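Subject: Re: Harness sizes for the long-backed dogs

Danica Ševčík wrote:
> Has anyone had the Varkier harness on a dog with a deep chest
> and a narrow waist? The medium rubs mine behind the elbows
> and the large slips round to one side. I'd like to sort it
> before the August walk if I can.

Danica,

We had the same trouble with our lurcher. Varkier measure the girth right behind the front legs, but the strap sits about 8 cm further back once the dog is moving. Measure there instead and go by that figure. Ours came down a size and the rubbing stopped within a week.
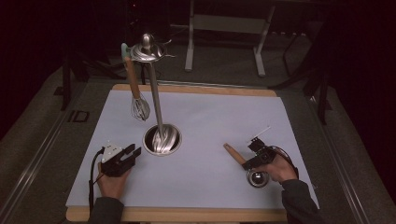 If she is still between sizes, Papadakis in the village will move the chest ring for you. They charged me 9 pounds and did it while I waited. Take the dog along, and take the lead you normally use, as a heavy clip pulls the front strap down.

I wouldn't bother with the fleece sleeves. They hold mud and take ages to dry, and mine went bald on one side over the winter. A harness with a wider girth strap does the same job. Brelleck make one but only in black and a rather loud orange.
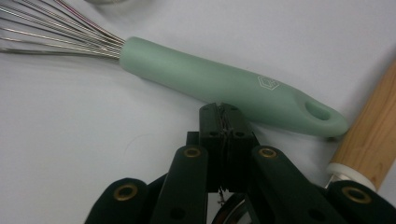
Barnby, August

I started this last night and am finishing it now. I have since found our old medium in the shed. The buckles are sound and the webbing is a bit faded - you are welcome to borrow it for the walk and see how it sits. I can leave it in the porch any time after 8 in the morning. Please rinse it before it comes back, in cool water with no softener.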